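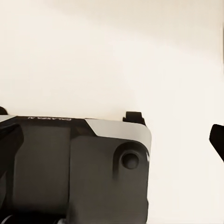
Photo: Juniper Ostrowski

Notes on sentencing remarks, part 2

I said last month that I would write up how the judge in the Flerndale warehouse case arrived at the sentence. I have read the remarks twice and have my own notes from the public gallery, so the following should be close to complete. Readers who only want the outcome: five years, minus the time already spent on remand.

For anyone new to the case, Kazimír Havlíček kept the books at Gajdoš, a family firm that hired out scaffolding and stored most of it at Flerndale. Over four years he paid invoices from a supplier called Wurero. Wurero had a bank account and a letterhead and supplied nothing. There were 84 invoices, each below the amount that needed a second signature. He pleaded guilty to fraud by abuse of position shortly before the trial was due to start.

The judge worked through it in the usual order. Culpability came first. The prosecution said high, on the grounds of trust, planning and duration. The defence accepted trust and duration and argued that the planning was basic, as the invoices were all made from the same template with the date changed. The judge did not spend long on this. A simple method repeated over years was still planned, in her view, and she put it in the top bracket.

Harm took most of the morning. The loss figure had been agreed between the two sides, so the argument was over what else should be counted. Gajdoš had let staff go in the third year, and the owners had put their own house up against a loan. The defence said other things were going wrong at the firm, including a lost contract with Savavell, and that the redundancies could not all be laid at his door. The judge agreed in part. She treated the loan as a direct result and the job losses as a contributing matter only. I had expected her to go further, and so had the reporter next to me, judging by how quickly he started crossing things out.

Then the adjustments. Against him: he had let a junior clerk be questioned by the owners over a missing payment and said nothing. In his favour: no previous convictions, some money paid back, and a letter from his doctor which was not read aloud. She moved the figure up for the clerk and down for the rest, and the net change was small.

The plea discount is the part I have had most email about. A guilty plea at the first hearing can take a third off. The reduction falls the longer the defendant waits, and by the first day of trial it is down to a tenth at most. Havlíček changed his plea late but not on the day itself. His barrister asked for a bit more than a tenth because the disclosure of the bank records had been slow. The judge said he did not need the bank's records to know what he had done, and gave him the tenth.

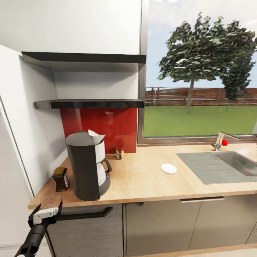

Will he serve the full five years?

Under the ordinary rules he will be released on licence part of the way through and can be recalled to prison if he breaks the conditions. The exact date depends on the release rules that apply to his sentence and on the remand days, which are worked out after the hearing and were not stated in court.

Two loose ends. The confiscation hearing has been listed for March, with a half day set aside, which looks short to me given that the flat is in joint names. The second is the Wurero account itself. It was opened with a signature that the prosecution expert would not attribute to Havlíček, and nobody else has been charged. The judge mentioned it in one sentence and said she would draw no conclusion from it.

I will go to the confiscation hearing if I can get the morning off. Corrections to the usual address, please, and if you were in court and heard the remand figure, I would like to have it.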